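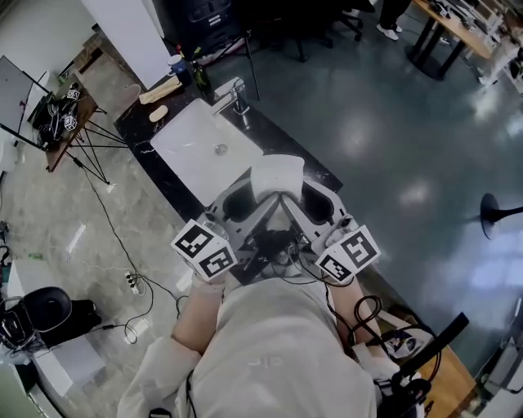 The hand-held pair at the sink station, with two more marker cubes on the side table.

Looking after the hand-held grippers

Most of the questions that reach the workshop are about the robot arms, but the hand-held grippers take up more of our time. They get picked up and put down all day, they work close to a tap, and everything we know about where they are in the room depends on the printed cubes near the base. Sumathi Menon rewrote the care routine in July and it now applies to all the pairs at Prekness, including the two that came over from the Yimer bench.

Cubes first. Each gripper carries one white cube with black square markers. The cube has to sit square on its mount and the faces have to be clean. Wipe them with a dry lint-free cloth before the first session. Don't use the blue spray, which lifts the print at the corners. If a corner has gone grey or a face has a scratch across one of the black squares, change the whole cube and put the old one in the tray marked Jaditz. Please don't touch up a marker with a pen. We found one that had been done that way and it cost us most of an afternoon of tracking faults before anyone looked at it closely.

A cube change takes two screws and a hex key. Tighten them until they stop and then leave them alone, as the mount is printed and the threads strip easily. After any change, the pair must be calibrated again, even if only one side was touched. Run the Wono routine from the station menu and turn each gripper slowly until it has collected 60 good views. If it stalls before then, the usual cause is glare on one face. Turn away from the windows and start again.

Fingers next. The tips pick up soap and fibres from cloth work, and a film builds up on the inside faces. After a sink session, wipe both fingers with a damp cloth, then a dry one, and open and close the jaws a few times to check that they meet evenly. A gap at one side generally means lint in the hinge. A soft brush will shift it. No oil, please – it runs down on to the tips and the next folded cloth slides straight out.

The gripper bodies are splash-resistant at best and the electronics at the base are not protected at all. Keep the base above the rim of the basin and let the fingers do the reaching. If water does get on the wiring, unplug at the power strip, not at the gripper, and leave the pair on the rack overnight. Write it in the log even when it seems fine the next day.

Cables are the part that wears out fastest. We replaced 19 last year, nearly all of them broken within a hand's width of the connector. Let the cable hang down beside you with some slack, and don't wrap it round your wrist to keep it out of the way. Before you start, look along the length from the gripper to the strip for kinks. Anything with the outer sleeve split comes out of use that day.

Pair 63 is back after a new trigger spring and feels a little stiffer than the others. It should ease off with use. Pair 405 is still waiting for a connector, so leave it in the drawer.

Spare cubes, screws and brushes are in the top drawer by the workshop door. If you take the last of anything, tell Sumathi or add it to the sheet on the inside of the drawer.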